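Reading time: 5 min

Robot Learning Practical, Handout 4
Gathering examples: the pouch task

What this handout covers

Last week you trained a small policy on examples we gave you. This week you gather your own. Most of the marks for the practical come from the quality of the set you hand in, so read the whole handout before you book a bench.

The arm learns by copying. You drive it through the task by hand, the software stores what the cameras saw and where each joint was, and one complete run from start to finish is called an episode. The policy has no other source of information about the task. If every episode starts with the pouch in the same spot, the policy will do well with the pouch in that spot and badly elsewhere.

Each group records 50 episodes. You may throw away as many bad ones as you like, but the 50 you keep must be numbered without gaps.

The task

One small item starts on the table. The arm picks it up, carries it to an open fabric pouch, lowers it through the opening and lets go. The episode ends when the arm is back at its rest position and the item is inside. Closing the zip is not part of the task.

Cloth is harder than the plastic trays you used before. A tray has the same shape every time. A pouch sags, turns when it is nudged, and its opening is never quite the same shape twice. The gripper also hides part of the pouch from the fixed camera just when the view matters most, so the policy has to make use of the wrist camera for the last part of the movement.

Before you record

Switch on the bench and start the Okotik recorder. Wait for both camera views to appear. Check that the fixed camera has not been knocked by the previous group: the back edge of the table should run nearly level across the picture. Small marks on the wall behind the table can stay as they are. They appear in every group's data.

Move the arm slowly to each side once with the leader handle. If it lags or jerks, stop and restart the recorder. Do not try to record through it.

Set the pouch upright with the zip fully undone and the two rims pulled apart. The wrist loop should not lie across the opening. A loop in the way catches the fingers, and the run then teaches a tugging movement you don't want.
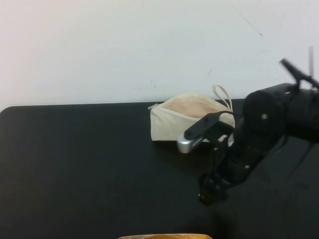

Recording an episode

1. Place the item and the pouch. Use the position sheet for the first 30 episodes. For the rest, choose your own positions, including some near the back of the table.

2. Take your hands out of view and press the left pedal. Wait one full breath before moving. Episodes that begin in the middle of a movement are rejected by the checker.

3. Drive to the item at an even speed. Come down on it from above and close the gripper once. If you miss, open, lift a little and try again. Keep these episodes if the second attempt is clean. The policy needs to see how to recover.

4. Lift before you travel. Groups who drag the item across the table end up with a policy that pushes the pouch over.

5. Pause above the opening, lower, and release. The fingers should go only as far in as they need to. Watch the wrist bracket as well as the fingers, as it sticks out to one side and can strike the pouch while you are looking at the tip.

6. Return to rest and press the right pedal.

Swap drivers every ten episodes. Two people rarely take the same path, and a mixture is wanted, but both drivers should agree beforehand on the order of movements.

Which episodes to delete

Delete an episode if a hand or sleeve comes into either view, if the pouch falls over, if the item lands outside, or if you stopped to talk partway through. Long pauses are a common fault. The policy copies them, and an arm that has learnt to hesitate may stand still for good.

Do not delete an episode only because it looks clumsy.

Naming and handing in

Name the folder with your group number and the task word "pouch". Inside it put the episodes, the position sheet and a plain text file of notes. In the notes, write down which item you used, who drove which episodes and anything that changed during the session, such as a lamp being switched off.

Upload the folder to Parkora. The checker takes a while on a full set and sends back a list of episodes with missing frames or late starts. Replace those and upload again. Sets handed in without notes are returned unmarked.

Bench bookings for the Hukolthorpe lab are made on the sheet outside room 331.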